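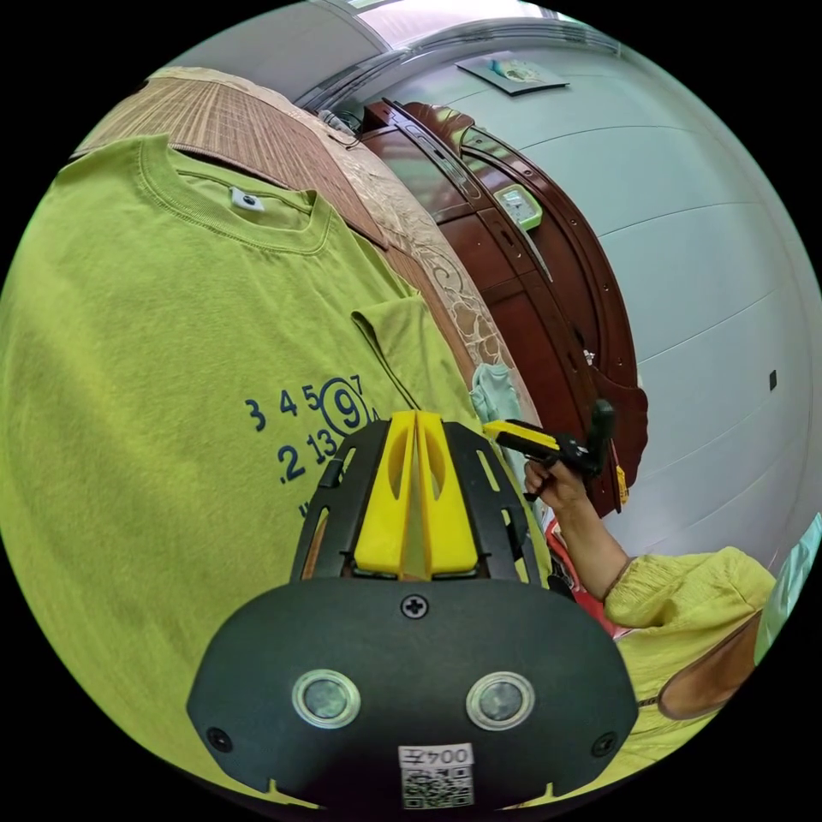 Grellholm open day, quick notes before I forget

Typing most of it up on the bus back, so excuse the mess. I'll fix the worst bits when I'm home. Maybe.

Grellholm is the old knitwear town up the valley, the one with the two chimneys you see from the highway. Three mills used to run there. Now there's one full mill, Berier, plus a dye house called Benítez across the creek, and a cut-and-sew shop that shares a yard with them. In May they all open their doors on the same day. Free, but you need a slot for the dye house. I had one for 11:15. Got there at 11:20. They let me in.

Getting there

Bus 205 from the station, not the 222. The 222 says Grellholm on the front but it goes to Upper Grellholm, up a hill, and then you walk down a road with no sidewalk. Two people on my tour did that and looked it. The 205 stops right at the mill gate. Last one back is a bit before six, check the board in the shelter because the one online is old.

Parking: a field. It had rained. Enough said.

Berier, the knitting floor

Loud. Take the earplugs, they're in a dish by the door and half the people walked straight past them. Circular knitting machines, big round things, yarn coming down from cones on all sides and a tube of fabric rolling up underneath. I'd always sort of pictured T-shirt fabric being made flat. Nope. Tube first, then it gets slit open, or for the cheaper shirts it stays a tube and you get a shirt with no side seams. Went home – well, went to the bus – and checked the one I had on. No side seams. OK then.

Our guide was Mirta Toledo, who has worked there since she left school and talks faster than I type. Things I got down:

Single jersey curls at the edges. Always. Pull a strip and it rolls up. She handed scraps around so we could try and everyone stood there rolling little cotton worms.

A broken needle leaves a line straight down the fabric like a run in a stocking. They check under a light, someone stands there with the fabric moving past, and marks faults with a bit of sticky tape on the edge. She did that job for years and says she still can't look at a shirt on a person without checking it. I believed her. She looked at mine.

Cones of yarn have to rest in the building a while before they go on the machines. Something about damp. I asked how long and a machine started up and I got a nod instead of an answer.

They're knitting mostly cotton, some cotton with a bit of stretch for necklines. The rib for a collar is a different machine in the back room, much slower and quieter, and I would of happily stayed in there all morning. Ribbed tube in a long narrow rope dropping into a bin. Very soothing.

Spent 15 minutes at Berier more than I was meant to. Ran over the footbridge.

Benítez, the dye house

Hot and wet underfoot, smells like laundry and a bit like vinegar. Closed shoes only and they mean it, a man in sandals got turned around at the door and was given rubber boots that were clearly too small for him.

Patricio Benítez did the talk. Third generation. He starts with the water, and at first you think get on with it, and then you see why. Creek water goes through softening first, hard water makes the color patchy. Then the cloth gets washed, because raw cotton has wax in it and won't take dye. Then the dye goes in with salt, slowly, then soda ash, then rinsing and rinsing and more rinsing. He said the rinsing takes longer than the dyeing and that's what people who try it at home skip, and then they write to him about pink towels.

Brights are a pain. Lime green especially, he kept coming back to lime green. Mostly yellow with a tiny bit of blue-green in it, so if the small part is off by a pinch the whole batch goes wrong, you see it right away. Navy forgives you. Black hides anything except lint. He had two swatches that looked identical to me indoors, and he walked us all out to the yard and they were two different greens. Same trick with the shop lights. They've got a booth for it with switches, daylight, store, living room. Kids loved the booth. I loved the booth.

Also: cotton and the thread it's sewn with don't always take color the same. If a shirt is dyed after sewing you can get stitching that stays pale. Some people want that on purpose.

Question from the back about whether bright dyes are worse for the creek. Long answer. Short version is they treat their water in tanks behind the building and we could walk along the tanks if we wanted, and most of us did. The last tank is where he keeps fish. Orange ones, fat.

Lunch

Long line at the grill. There's a second stand behind the cutting shop with soup and bread, no line at all, lentil, very good, cash only. Cakes by the gate were gone by one.

Cutting and sewing

Kurkitz is the cut-and-sew shop. Smaller than I expected, nice light. Fabric spread in layers on a long table, pattern on top, cut with a band knife that made me keep my hands in my pockets. The fabric has to lie there before it's cut, it relaxes, and if you skip that your mediums turn into smalls in the first wash. Explains a lot of my closet.

Sewing order for a plain tee, as far as I could follow: shoulders, neck rib, sleeves on flat, then one long seam up the side and along the sleeve, then hems. Neck tape somewhere in the middle. The neck rib gets cut shorter than the hole it's going into and stretched to fit. That's all that keeps it lying flat. Cut it too long and you get the wavy collar. I asked about the bacon-neck thing on old shirts and the woman sewing laughed and said stop pulling it over your head by the front. Fair.

You could have a go on a spare machine with a scrap. I sewed a line. It was not a straight line.

Care tips, from everybody

Got told these in all three buildings, so I guess they agree on it:

Wash brights inside out, cool, with other brights.
Do the first wash alone. Greens and reds above all.
Don't hang a wet tee by the shoulders, you get points. Lay it flat or fold it over the line at the chest.
Dry out of direct sun. Yellow is the first thing to fade and so a lime shirt goes a bit blue and sad.
Skip fabric softener on anything with stretch in it.
Fold, don't hang, for storage. Mirta's rule. Patricio hangs his. They had words about it, friendly ones.

The seconds shop

Worth the trip alone if you're not fussy. Shirts with small faults, a dropped stitch, a color that missed. Bins by size, sort of, people had been through them by the time I got there. Check the neck seam, that's where most of the problems were in the ones I picked up. Bought more than I needed. Socks too. The sock bin is under the table on the left and isn't marked.

Cards work but the reader kept dropping out, bring some cash.

If you go next year

Book the dye house first, it fills up. The morning slots are better, they're doing real batches then, and by afternoon it's mostly cleanup and talking. Do Berier before lunch too if you can manage it. Kurkitz can wait.

Strollers fine at Kurkitz, not OK on the knitting floor or the wet floor. There's a ramp at the dye house but it's around the back past the tanks, ask at the gate. Toilets at Berier only, one line for everyone.

No real coffee anywhere on site. There's a bakery up by the church, closes at two.

Will add the link for the booking page when I find it, they moved it. And if anyone picked up a gray umbrella with a wood handle in the soup tent, it's mine, please leave it at the Berier gate.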